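Nerora cell, restart checklist after the gripper fault, 12th August

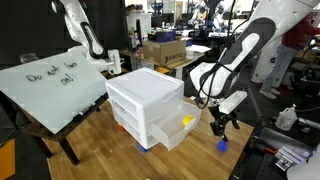
Brendan Ó Néill asks whether the fault can come back with the drawer task loaded. Yes, until item 4 is signed, so please keep the board up!

1. "Do not turn on!" board in place. OK, and very readable, great work.
2. Power locked off, both arms. OK.
3. Fault log saved. OK. Grip force alarm at cycle 2,406, and the arm kept moving for 18 seconds after it. Lovely clear log, worth a read!
4. Stop signal wiring, right arm. FAIL. Loose pin at the Hosum relay, new one ordered.
5. Cable run, right arm. OK, no rubbing.
6. Drawer task at slow speed, 7 clean runs. Not started, waiting on 4.
7. E-stop buttons pressed and reset. OK, all snappy. Much better than in April!

Recheck item 4 when the relay arrives.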